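April, still raining at 6 in the morning

Day 15 of giving up coffee. The headache left last week and took my personality with it. I have read that mornings become "clear" at this stage. Mine are clear the way a parking lot is clear.

Walked down to Petek for bread and stood outside Comero for longer than a grown adult should, breathing in. A man came out with two large cups, both apparently for him. I wished him every happiness and a burst tire.

The replacement is a roasted barley powder called Rundska, 200 grams to the bag, and at my current rate the bag will outlive me. You stir in 2 spoonfuls and wait. It tastes like toast that has been through a divorce. My sister swears by it, but she also swears by cold baths and the tax office.

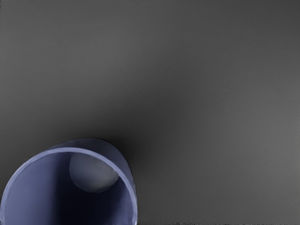 *Blue cup, dark gray all around it. My mood, more or less.*

Slept seven hours, I'll give it that. Dreamed I was working the counter at Brondeo and drinking the stock. Woke up guilty and went to check the cupboard, where the old beans are still sitting behind the rice. I moved them behind the flour, which is one shelf higher and needs the step stool.

Must buy stamps. Must call about the gutter.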